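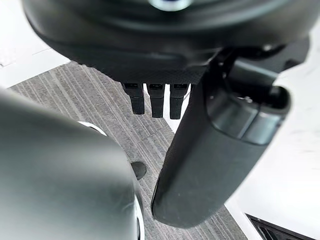

Dark gray housing, underside, with three small black protrusions in a row.

Drandora Battery Logs
Version 2

Charge and discharge logs from used smartphones, collected at the Fernenness repair shop and cleaned for release. Version 2 replaces the first release in full. Do not merge the two, as the handset IDs were reassigned.

Contents

handsets.csv – one row per phone. 610 rows.
sessions.csv – one row per charge or discharge session, keyed to handsets.csv by handset_id.
samples/ – one file per session, with time, voltage, current and case temperature.
notes.txt – free text typed by the technician at intake. Spelling has been left as it was.
units.txt – units for every numeric column.

Of the 610 phones, 309 were logged with their original battery and again after a replacement. These are marked paired = yes. The rest have one battery only, either because the owner declined the repair or because the phone was recycled before a second run could be made.

How the logs were made

Each phone was charged to full from the same model of bench supply, left to rest, then discharged by playing a stored video with the radios off and the screen at a fixed brightness. Logging was done with an Ansari inline meter between supply and phone while charging. During discharge the readings come from the phone's own battery service, polled by a small app. The two sources do not agree exactly, and no attempt has been made to correct one against the other. The source column says which was used.

Sessions with fewer than 200 samples were dropped. Most of these were phones that shut down early, so the release understates how bad the worst batteries are. If sudden shutdown is what you are studying, use the early_off flag in handsets.csv, which was filled in before any sessions were removed.

Columns that need care

cycle_count is whatever the phone reported. Some models reset it when the battery is swapped and some do not. It is blank where the phone does not report it at all.

health_pct is also self-reported. Several makers cap it at 100 and hold it there for a long time, so a value of 100 should be read as "100 or not yet updated."

case_temp was read from a probe taped to the back cover. Phones with thick covers lag behind. The cover type is in handsets.csv where the technician wrote it down.

swell is yes, no or blank. Blank means not checked. Phones marked yes were not charged at the shop and have no sessions.

Cleaning

Serial numbers, phone numbers and account names were removed. Intake times were cut to the month. Clock jumps inside a session were repaired with the Skellier script in tools/, and every repaired file has clock_fixed = yes. The raw clock values are kept in the last column of the sample file.

Known problems

The July intake used a meter with a loose plug. Current drops to zero for short stretches in many of those charge sessions. Voltage looks normal.
A few paired phones have the replacement run listed before the original. Sort by battery_slot, not by row order.
Fast charging was left on for some phones and off for others. The fast column records this but is blank for the oldest intakes.

Suitable and unsuitable uses

The logs are fine for fitting discharge curves, testing capacity estimates and teaching. They should not be used to rank phone makers. The phones came in for repair, so they are not a fair sample of phones in use – and some models appear only once.

License and changes

Free to use and share with credit to Drandora Battery Logs. Report errors through the issue tracker, with the handset_id and the session file name. Fixes are listed in CHANGES.txt.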